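Section 6. Setting Up the Sprayer for Interior and Exterior Painting

Flukodia Mahawong Airless Sprayer, Owner's Manual
Revised 2020-08-10

Read Section 2 (Safety) before you start. The steps in this section apply to the cart model and the stand model. Where the two differ, the step says so.

6.1 Before You Begin

You will need the following:

Sprayer with pump, motor, and inlet tube
Spray hose
Spray gun with gun filter
Tip guard and spray tip
Two adjustable wrenches
Paint strainer bag
Clean waste pail
Flushing fluid (water for water-based paint, mineral spirits for oil-based paint)
Drop cloths and masking paper
Safety glasses, gloves, and a respirator rated for the coating in use

Check the paint can label before buying or thinning paint. Do not thin beyond the limit printed by the paint maker. Block filler, textured coatings, and asphalt sealer are too thick for this pump and will void the warranty.

CAUTION: The pump is shipped with storage fluid inside. Flush the pump (6.5) before spraying the first coat, or the fluid will mix with the paint and leave spots on the wall.

6.2 Placing the Sprayer

1. Set the sprayer on a flat, dry surface. For the cart model, tip the cart back onto its feet so the wheels do not carry the load.
2. Keep the sprayer outside the room being sprayed when using oil-based paint. Run the hose in through a door or window.
3. Leave the motor vents clear on all sides. Do not wrap the motor in plastic or cloth to protect it from overspray.
4. Keep the pressure control and the ON/OFF switch where you can reach them without stepping over the hose.
5. Lay the hose flat, without kinks or tight loops. Do not run it under a closed door or across a driveway in use.

NOTE: On stairs, secure the sprayer on the landing and carry only the gun and hose. Do not hang the sprayer from a ladder.

6.3 Power Connection

The sprayer must be plugged into a grounded outlet. The outlet must be on a circuit that is not shared with a heater, air conditioner, or other large load.

1. Turn the ON/OFF switch to OFF.
2. Turn the pressure control fully counterclockwise.
3. Inspect the cord for cuts, crushed spots, and exposed wire. Replace a damaged cord before use.
4. Compare the voltage on the sprayer's rating plate with the voltage at the outlet. They must match.
5. Plug in the cord.

If an extension cord is needed, use a grounded three-wire outdoor cord. Using more hose in place of a longer power cord is preferred. A long or thin cord lowers the voltage at the motor, and the motor may hum without starting.

WARNING: Do not remove the ground pin or use an adapter that bypasses it. Static charge builds up in the hose and gun during spraying and must have a path to ground.

Do not open the motor cover to check the wiring. The control board inside holds a charge after the cord is unplugged. Electrical work is to be done by a Flukodia service center.

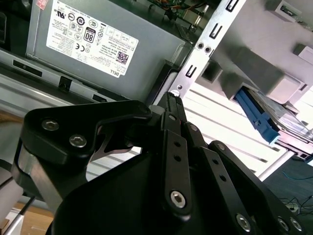 Power supply unit with its label, opened desktop computer.

6.4 Connecting the Hose and Gun

1. Remove the plastic cap from the pump outlet. Keep the cap for storage.
2. Thread one end of the hose onto the pump outlet by hand. Hold the outlet fitting with one wrench and tighten the hose nut with the other.
3. Thread the other end of the hose onto the gun. Tighten in the same way.
4. Unscrew the gun handle and confirm that the gun filter is in place. Use the 100 mesh filter for latex paint with a medium or small tip. Use the coarse filter for heavy latex.
5. Screw the handle back on.
6. Set the trigger lock.

Do not put thread tape or pipe compound on the hose fittings. The fittings seal metal to metal. Tape fragments will clog the tip.

Use only hose marked for 3,000 psi or higher. Garden hose, air compressor hose, and pressure washer hose must not be used, even for flushing.

Leave the tip and the tip guard off the gun until the pump has been flushed and primed.

6.5 Flushing the Storage Fluid

1. Place the inlet tube in a pail of flushing fluid.
2. Place the prime tube in the waste pail.
3. Turn the prime/spray valve down to PRIME.
4. Turn the switch to ON.
5. Turn the pressure control clockwise until the pump begins to stroke. Let it run until clean fluid comes out of the prime tube.
6. Turn the switch to OFF.
7. Point the gun into the waste pail. Release the trigger lock, pull the trigger, and hold it.
8. With the trigger held, turn the valve to SPRAY and turn the switch to ON. Keep the trigger pulled until the fluid from the gun runs clear.
9. Turn the switch to OFF. Turn the valve to PRIME to relieve pressure. Trigger the gun once more into the pail, then set the trigger lock.

WARNING: When flushing with mineral spirits, use a metal pail set on bare ground or concrete, and hold the metal part of the gun firmly against the side of the pail. Do not flush near a pilot light, a running engine, or a lit cigarette.

If the pump runs but draws no fluid, the inlet ball may be stuck. This is common on a new sprayer and on one that has been stored since December or earlier. Press the pusher pin at the side of the inlet valve two or three times. If there is no change, tap the side of the inlet valve lightly with a wrench handle while the pump is running.

6.6 Straining and Loading the Paint

1. Stir the paint to the bottom of the can. Paint that has settled for more than a few weeks should be shaken at the store.
2. Stretch the strainer bag over an empty, clean 5 gallon pail.
3. Pour the paint through the bag. Lift out the bag and let it drain. Do not squeeze it.
4. When the job takes more than one can of the same color, pour all cans into one pail and mix them. Small color differences between cans show on large walls.
5. Place the inlet tube in the paint. The inlet screen must be fully covered.

NOTE: Cover the pail with a sheet of plastic with a slit for the tube. Skin that forms on the surface of the paint will be pulled into the screen.

6.7 Priming with Paint

1. Turn the valve to PRIME and turn the switch to ON.
2. Raise the pressure control until paint comes out of the prime tube. Hold the prime tube over the waste pail until the flushing fluid is gone and only paint appears.
3. Turn the switch to OFF. Move the prime tube to the paint pail and clip it to the inlet tube.
4. Point the gun into the waste pail and pull the trigger. Turn the valve to SPRAY and turn the switch to ON.
5. Hold the trigger until solid paint comes out, without spitting.
6. Release the trigger and set the trigger lock. The motor will stop when the hose reaches pressure.

Check every fitting for leaks at this point. If a fitting leaks, turn the switch to OFF, relieve the pressure, and only then tighten the fitting. Do not try to stop a leak with a hand, glove, or rag.

6.8 Installing the Tip

1. Relieve the pressure: switch to OFF, valve to PRIME, gun triggered into the pail, trigger lock set.
2. Insert the metal seat and the Dotov rubber seal into the back of the tip guard. The curved side of the seat faces the tip.
3. Slide the tip into the guard with the arrow pointing forward.
4. Thread the guard onto the gun. Turn the guard to set the direction of the fan, then hand tighten.

Tips supplied under the Zedley name fit this guard without an adapter. Other tips may fit loosely and leak at the seat.

Choose a small tip for stain and clear finish, a medium tip for interior wall paint, and a larger tip for exterior latex. A worn tip gives a narrow, heavy pattern and uses more paint. Replace it when the pattern has lost a quarter of its width.

6.9 Setting the Pressure

1. Tape a piece of cardboard to a wall.
2. Turn the pressure control to its lowest spray setting.
3. Hold the gun 12 inches from the cardboard and square to it. Start moving your arm, then pull the trigger. Release the trigger before the end of the stroke.
4. Look at the pattern. Heavy lines at the top and bottom edges, called tails, mean the pressure is too low.
5. Raise the pressure a little at a time until the tails are gone. Stop there. Higher pressure adds overspray and wears the tip.
6. If tails remain at full pressure, fit a smaller tip or thin the paint within the limit on the can.

Recheck the pattern when you change paint, change the tip, or add hose.

6.10 Short Breaks

For a stop of less than one hour, relieve the pressure, set the trigger lock, and leave the inlet tube in the paint. Place the gun tip in a cup of water for water-based paint or mineral spirits for oil-based paint. Keep the sprayer out of direct sun.

For a longer stop, flush the pump, hose, and gun as described in Section 7. Fast-drying coatings must be flushed at every stop.

CAUTION: Do not leave water in the pump where it may freeze. Ice will crack the pump body, and this damage is not covered by the warranty.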